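Bidum sound and film weekend returns to the old grain store

October 10, 2018

The Bidum weekend of live sound and moving image is back in November, with two nights of performances in the Edau grain store and a daytime programme of talks and open rehearsals in the building next door.

The grain store has been closed to the public since spring while its ground floor was relaid. It reopens with room for 200 people standing, and the organisers say there will be no seating for the evening events apart from a raised bench along the north wall, which is kept for those who need it.

The first night is given over to long-form work. Heiskanen, a trio playing bowed metal and reed organ, will perform a new piece lasting 90 minutes without a break, with 16mm film shown on three walls. The piece was made for the building and uses its old loading shafts as echo chambers. Two shorter sets come before it, and doors close once the main performance has begun.

The second night is a mixed bill of 14 short pieces, chosen from an open call in the summer. Most are for tape, voice or home-made electronics. The collective Bastus will run the projection desk and will also show a loop of hand-painted slides in the entrance passage on both evenings.

Daytime events are free. They include a workshop on contact microphones, a listening walk along the canal to the lock and back, and a talk on recording in tunnels and cisterns. The workshop is open to anyone over 14 and all equipment is provided. The walk goes ahead in any weather - stout shoes are advised, as the towpath is uneven beyond the second bridge.
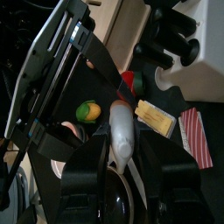
Close-up of a black two-fingered gripper and its pale arm.

Tickets for the evenings go on sale at the end of this week and must be bought in advance. A weekend pass covers both nights. There will be no sales at the door, and passes cannot be split between two people. Anyone who held a ticket for the cancelled spring concert can use it for the first night, but should write to the box office beforehand so that a place can be kept.

The grain store is a short walk from Edau station. The last train back leaves after the end of the programme on both nights. There is no parking on site. Earplugs will be available at the cloakroom, and parts of the film programme contain flashing light.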